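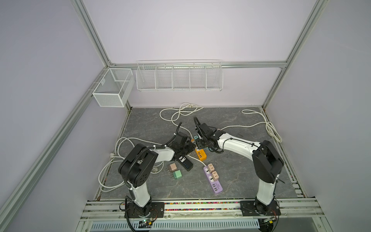
Skunotach Releases Gumix 3, a Planning Toolkit for Two-Armed Robots Working Around Loose Cables

February 19, 2025 — Skunotach today released Gumix 3, the newest version of its motion planning and perception software for two-armed robot cells. The release is built for a job that has frustrated automation teams for years: sorting and handling power strips, chargers, hubs and the cords that come with them.

Cords bend, loop and slide under whatever is next to them. Most planners treat them as clutter to stay away from, which leaves very few safe paths once a table fills up. Gumix 3 models each cord as a chain of short segments, updates that chain as new camera data comes in, and lets the planner decide whether an arm should go over it, move it or hand one end to the other arm.

"We threw every tangle we could think of at this thing, and I still get excited watching the plans come in," said Nadhirah Majimbun, who leads planning at Skunotach. "Both arms share one plan now. If the left one needs to wait so the right one can reach across, that gets worked out before either of them moves."
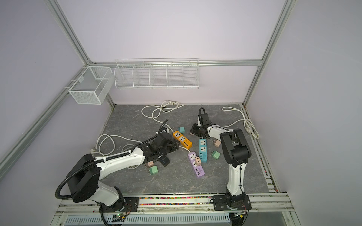 Two arms at work among power strips, plug adapters and loose white cords.

The new perception module, Misetti, separates objects that touch or overlap, such as a plug adapter resting on a power strip. It reports a grasp pose along with a confidence score, and developers can set their own cutoff for when the planner should take a second look. Teams can train it on a new item with some 30 labeled views.

Gumix 3 also brings a replay tool that many users have been asking for. Every run is logged with its camera data, joint positions and planner choices, so an engineer can step back to the moment a grasp was chosen, change a setting and plan again from there. The package ships with 1,000 recorded cable layouts for testing.

"The replay tool is the part I open first every morning," said Kobe Segers, a controls engineer at systems integrator Rondonuwu, which tested early builds. "I used to guess at why a plan went the long way around. Now I pull up the run and look — it's a great way to work."

Gumix 3 is available now to all current license holders. Python and C++ interfaces are included, and projects from Gumix 2 can be opened with the import tool. Support for three-armed cells is planned for June.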